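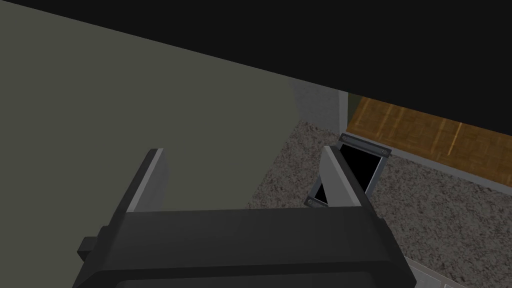
Why would anyone steer a robot by hand when the whole idea is that it should work by itself?

Because the people building it need recordings to train it on. A person drives the robot through a job, the computer stores every movement along with what the robot's cameras saw, and a program is later trained to produce similar movements when it sees similar things. The person is meant to be needed less as time goes on. How much less, and by when, was what I went to find out.

The open day was at Gonusia's unit in Dotness, in June 2023, and I went with Karim Qaisi, who used to fit kitchens and now writes the tools column for our newsletter. The invitation had promised "household robots learning from people". What we got in the first room was two desks, two large screens and a man in a cardigan with a controller in each hand. The household was on the screens. It is a computer-made house, built with a package they call Flindby, and the robot in it is computer-made too.

I don't object to that, but the invitation could have mentioned it. A family in front of us had brought two small children who wanted to shake hands with something.

Amrit McKinnon, who was driving, was good company and didn't oversell. He had been asked to bring the gripper down to floor level and close it on a flat black panel lying on the carpet, low down under a dark overhang. From the gripper's own view you get the two fingers and whatever is between or behind them, and one finger was hiding part of the very thing he was after. He moved in, stopped, backed off, turned the wrist a little and went in again. Karim asked whether the stopping and backing off gets recorded as well. It does, unless the driver throws the attempt away. So the robot may be learning hesitation, I said. McKinnon said that was a fair worry and that they trim the long pauses. He couldn't tell us how they decide what counts as long.

There was a wall poster with the numbers on it. It said 3,301 demonstrations recorded, of which over 2,000 had been kept. I asked what had happened to the rest and was told "quality". I'd have liked a second poster about that. A driver who drops things gets deleted, and a robot trained only on tidy attempts has presumably never seen what to do when the thing slips. Dehua Meng, who looks after the recordings, said they do keep a set of recoveries, meaning attempts where something went wrong and was put right. She didn't have the size of the set to hand and promised to email it to me. I will add it here if it comes.

Visitors could have a go. I had mine after a wait of 28 minutes, for which there were biscuits. You hold a controller in each hand and squeeze a trigger to close the fingers. Moving a hand forward moves the robot's arm forward, after a lag that is small and still enough to make you overshoot. There is no feeling of touch at all. I pushed an arm into a cupboard door and knew it only because the picture stopped changing. Karim was much better than me and put it down to years of working blind behind sink units.

Driving the base is a separate mode, and swapping between base and arms was where most visitors came unstuck. I certainly did.

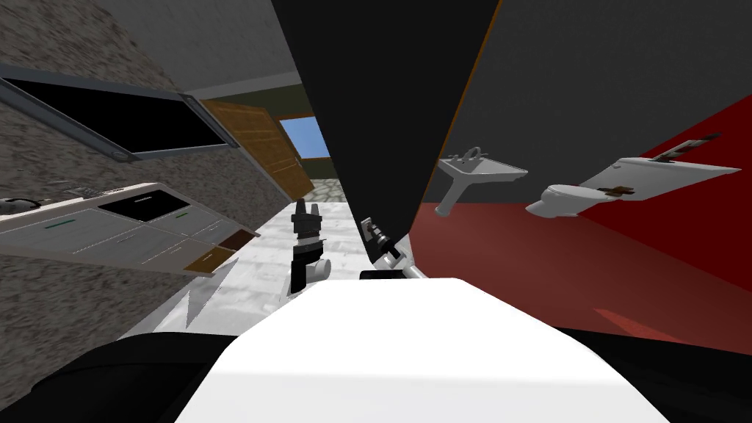 Does a person need training before their demonstrations are any use?

Most people need a few hours before their recordings are kept. Gonusia puts new drivers through a set of simple jobs first, such as opening a drawer and closing it again, and a second person checks the results. Visitors' attempts on the open day were not saved.

The wider view, with both arms up in front of the white body, was the one I found hardest. The room leans right over and a big black panel comes down the middle, so you have kitchen on one side and bathroom on the other and no comfortable way of looking from one to the other. The kitchen counter slopes across the left like a ship going down. On the right there is a basin and a toilet over a dark red floor. I asked Meifang Jin, who leads the simulation side, whether anyone had thought of levelling it for the driver. Her answer was that the driver should see what the robot will see, or the person ends up using information the program won't have. I think that is a sound argument. I also think I'd want a lie down after an hour of it, and the drivers' shift is two hours with one break.

Karim had his own complaint, which was about the kitchen. Nothing in it has been used. No drawer sticks, no hinge has dropped, and the handles are all exactly where a handle should be. Jin said they vary the friction and the weights at random between recordings to make up for it. He asked if they vary them as much as a rented flat does. She laughed and wrote something down.

The second room had the one real machine, nicknamed Fan after the noise it makes. Jiahui Xia ran it behind a rope. It had been trained on the simulated recordings plus a smaller number made on the machine itself, by a person holding the arm and moving it through the job. It was set to pick up a plastic tray from a bench. We watched two tries. On the first it got the tray. On the second the fingers closed beside it and the arm carried nothing very carefully to the other end of the bench, and opened. Xia said the light had changed, and someone had indeed opened the blind.

I would have stayed for more tries, since two tells you very little, but the rope was being moved for the talk. The talk was mostly slides about the home of the future, with a stock photograph of a grandmother. There was no slide on how often the tray gets picked up. I put that question at the end and was told the figures were being prepared.

If you go to the next one, the car park is behind the tyre place and fills early. Ask for the driving desk before you do anything else, and ask McKinnon to show you a discarded attempt. He had one open when we left and it was more use to me than the talk.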